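Minutes of the general meeting, Jurnholm Community Garden Association
18 November 2018, clubroom, upper floor
Chair: Toivo Koskela
Minutes: Tiina Pesonen
Present: 26 members, list kept with the signed copy

## 1. Opening

The chair opened the meeting at 6 p.m. Notice had gone out by mail and on the board by the gate. There were no objections to how the meeting was called. The agenda was approved with one change: the item on the compost bays was moved ahead of the item on rents, as two members had to leave early and wanted to speak on it.

## 2. Minutes of the August meeting

Read and approved. One correction: the plot on the corner by the ditch was given back by its tenant in the summer. It was not taken away, as the August minutes say. The secretary will fix the wording in the file copy.

## 3. Water

The main line was shut off and drained before the first hard frost. The taps along the upper path drained cleanly. The tap at the low end by the Hakala fence did not, and water was still standing in the pipe two days later. The chair opened the joint under the tap and let it run out by hand. The same thing was done last year.

There was a long discussion on whether the pipe should be dug up and laid again with a proper fall. Those in favor said the joint will crack sooner or later and that it is the only tap for the lower plots. Those against said the ground there is full of roots and the work would take out at least two beds that are in use.

A member asked if a drain valve could be put in at the lowest point without moving the pipe. The chair thought it could. Grokora, who did the repair on the upper path, will be asked for a price on both jobs.

Decided: get two prices from Grokora, one for a drain valve and one for relaying the pipe. No work before the spring meeting.

The water bill for the season was higher than the year before. The summer was dry, and several members said they watered every evening. One member had seen a hose left running overnight on the lower plots more than once. The chair reminded everyone that hoses may not be left on when the tenant is not on site. A sign to this effect will be put at each tap.

## 4. Compost bays

There are four bays. Two are full and finished, one is being filled, and one has been used for things that do not belong there, mostly plastic pots, string and a roll of old carpet. Members who cleaned it out in the fall asked that this be recorded.

It was proposed that each bay get a board saying "filling", "resting" or "ready". This was agreed without a vote. The boards will be painted over the winter.

There was disagreement about potato tops. Some members want them kept out of the bays because of blight, which was bad this year on the lower plots and also reached the tomatoes under glass. Others said the heap gets hot enough. The chair said he had never measured it. After discussion it was put to a vote.

Decided: potato and tomato tops with signs of blight go in the town's green waste container and stay out of the bays. For 15, against 8, three not voting.

Finished compost will be shared out in April. Each plot may take up to six barrows before the first of May. After that date anyone may take what is left.

## 5. Rents and dues

The chair went through the accounts up to the end of October. The association has enough to cover winter costs, but the reserve has gone down because of the pump and the new gate lock.

The board proposed that rent on a full plot go from 60 to 70 euros a year. Half plots would go from 30 to 35. The last increase was four years ago.

A member asked why the pump was paid from the reserve and not spread over two seasons. The chair answered that the seller wanted the full 600 euros on delivery and that the old pump had already failed, so there was no time to look for other terms.

Another member asked for a lower rate for the plots in the shade of the spruces. The board has turned this down before, on the ground that those plots use less water. The member did not agree that this made up for it. The question will be taken up with the spring plot list.

Decided: new rents as proposed, from the next season. For 19, against 4, three not voting.

The waiting list stands at nine names. Three plots are expected to be free in spring, not counting the corner plot.

## 6. Seed order

The joint order will be made in January, as before. Lists are to be handed in by the end of the year, on paper or by mail, with the plot number at the top. Last winter several lists came with no plot number and sorting the bags took a whole evening.

The garden pea Fanilness did poorly for most of those who grew it. Two members on the upper path had a good crop and would like it kept on the list. It will be kept, but only in small bags. Broad beans and the yellow onion sets will be ordered in the same amounts as last year. Garlic was planted in October from our own stock and needs no order.

A member offered to bring spare dahlia tubers to the spring meeting. They are stored in sand in a cellar and will be given out to whoever wants them.

## 7. Tool shed

The lock sticks in wet weather and will be oiled. The two long forks and the edging iron have not been returned. Whoever has them is asked to bring them back, no questions asked. The wheelbarrow with the flat tire has a new tube.

It was agreed that the gas mower will not be lent out to other groups. The chair will tell the parents' group, who have asked to use it.

## 8. Fence on the north side

Over 300 meters of fence run along the north side, and the posts are rotten for much of the stretch between the gate and the big willow. Deer came through in two places in September and ate kale, beet tops and a whole row of young apple whips.

The choice is between wire on new posts and patching what stands. The chair has spoken with the neighbor, who is ready to share the cost of the posts along his own field but not beyond it. Members felt that patching should be done now, so that the winter greens are safe, and that the larger job should wait for a written agreement.

Decided: patch the two gaps before the end of the month. The chair will ask the neighbor to put his offer in writing.

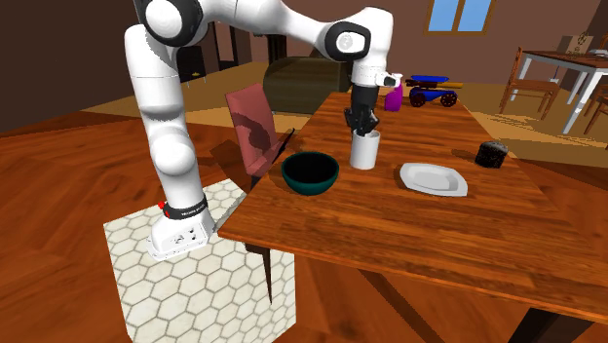 **Tiina Pesonen**
Secretary, Jurnholm Community Garden Association

## 9. Work days

Two work days were agreed for spring, one in April and one in May. Jobs for the first are clearing the ditch, turning the compost and putting the water back on. Jobs for the second are painting the shed and cutting the grass strip along the road. Each plot is to send one person to at least one of the days. Those who can't come may do their share on another day if they arrange it with the chair first.

Coffee and soup will be served as before. The large pot has to be borrowed again.

## 10. Other business

A member asked if bees could be kept on the corner plot. Several people were for it. One member is allergic and asked for it to be placed far from the path. No decision was made. The member who asked will find out what the town requires and report in spring.

Dogs are allowed on a leash. This is already in the rules but was asked for again.

The paper copy of the plot map by the gate has faded and will be printed new once the spring list is settled.

## 11. Next meeting and closing

The spring meeting will be held in March, same place. The date will be sent by mail and put up on the board. The chair closed the meeting at 8:10 p.m.

Signed copy to be checked by two members from the upper path before it goes in the binder.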